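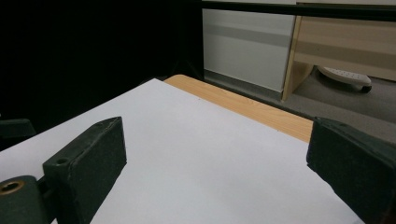 Filed under: Talks, Paper & Office Life
14 shares | 6 comments

Speaker notes - "The Form Is the Message"

Slow down at the start. Naomi says I did the whole opening in one breath last time.

Say hello. Thank Gitau Koech for the introduction, whatever he says in it.

Open with the parking permit. At Sorholm, where I spent my best years and also several others, a parking permit took one sheet of paper. By the time I left it took 284 fields over a number of sheets, and one of the fields was "reason for vehicle." I wrote "driving." It was sent back.

Pause. If they don't laugh, go straight to the next bit.

Main point, part one: every box on a form was put there by somebody who had been burned. Dennis Mollel once traced a single box ("Is the applicant also the applicant?") to a mix-up involving two cousins and a loading dock. The cousins had both retired. The box was doing fine.

Part two: removing a box takes more signatures than adding one. Read out the Flullico memo here, but only the first paragraph. The second one names people.

Drink some water.

The Wanyama test. Akinyi Rashidi ran this one and I've been taking credit for it since September, so credit her. She took a form that went out to 1,000 households and left 2 questions off half the copies. Then she waited for someone in the building to miss the answers. Roughly a year went by. One person called, and he wanted to know if we had any spare envelopes.

Ask for a show of hands: who has filled in their own address twice on the same page? Wait. Put my own hand up.

If running late, skip the Plastance story. If running early, tell it, but leave out the stapler.

Practical bit. Give them the exercise: take your worst form, print it, and write next to each box the name of the person who reads the answer. A job title doesn't count. Othmane Benjelloun tried this with his department and got 6 names, one of them his, which he disputes.

Questions. Someone will ask about doing it all online. Answer: the parking permit IS online. You print it out, sign it and scan it back in.

Feedback forms are on the chairs. They run to both sides, sorry - the venue insists.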